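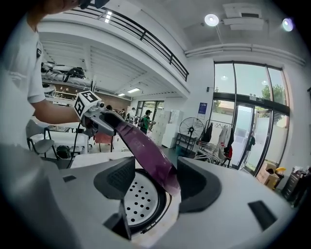 Purple satiny strip coming up out of the basket, wrist view. Cube marker on top of the gripper. Thread on why I don't believe our own numbers yet.

We've been training a grasping policy on demos like this one. The headline from the Rarnthorpe workshop was that hand-held data is cheap and "good enough". I'd like to see the error bars on good enough.

First gripe: pose. Everyone quotes the average tracking error. I don't care about the average. I care about the second when the hand dips toward the basket and the tracker gets a poor look at the cube. Two printed faces in view is pleasant. One face at a steep angle is where the orientation flips.

We log a confidence value per pose. Turns out the old version of our tool (Edus, in-house, don't go looking for it) filled the gaps with a straight line and then wrote full confidence on the filled bits. So the policy was being taught with great certainty that hands move in straight lines. That was in there for months. My code, partly.

Fixed in April. Gaps are now left as gaps, and anything longer than 4 frames splits the episode in two. We lost a fair chunk of data. The offline loss got worse and the behaviour in replay got better, so make of that what you will about offline loss.

Second gripe: fabric. Our planner wants a grasp point and a direction. A long satin strip hasn't got a direction. It has whatever shape gravity and the last pinch gave it. You can fit a curve to it and plan along the curve, and by the time the plan is ready the curve belongs to some other strip.

The Remcombe people say to skip the curve and predict actions straight from pixels. Fine, we do that now too. But then please stop calling it "understanding deformables". It's 16 actions at a time, executed blind, then another look.

About that 16. It's a default. I asked around and could not find one person who had picked it on purpose. We tried 4 and the motion got jittery near contact. We tried longer and it sailed past slack cloth without noticing. So we're back at 16, which feels less like tuning and more like giving up.

Third gripe, and the one that bugs me most: the background. Look at how much of a wrist image is room. Glass wall with trees behind it, a fan, a clothes rack, people over by the back door. The network gets all of that for free and it will use it if you let it.

We ran a dumb test. Greyed out the middle of every image so the basket and the fabric were gone, and asked the policy what it would do. It still got the rough approach right far more often than I was comfortable with. It had learned the room. Colour of the light, where the window sits, off you go.

So now there's random cropping, colour jitter, and a check in the training script that reruns the greyed-out test every 1000 steps and refuses to save a checkpoint if the score is too good. Favourite thing I've written this year. It's maybe thirty lines and people hate it.

Someone will reply that more rooms fixes this. Probably! More rooms also means more tracker failures, more weird light on the marker, and more episodes where nobody remembers which calibration file was used. We can't pretend the second pile doesn't grow along with the first.

On evaluation. The Sheehan benchmark gives you a pass if the item clears the rim. By that rule, lifting one end while the rest stays snagged at the bottom can count as a pass depending on when you stop the clock. I'd rather score release, at the other end, in the right spot. Our number drops hard under that rule. I'm keeping that rule.

Where we're at: around 100 clean episodes of satin and similar slippery stuff after the gap filter. That's thin. I wouldn't publish on it and I'd side-eye anyone who did.

Things I'd like and don't have: a tracker that admits when it's guessing, a loss that cares about the last few centimetres before the pinch, and a replay viewer that doesn't eat all my memory when I scrub backwards.

Last one – if your pipeline smooths poses before saving them, go and check what it does to the confidence column. Takes five minutes. I'd be keen to hear what you find, especially if it's bad.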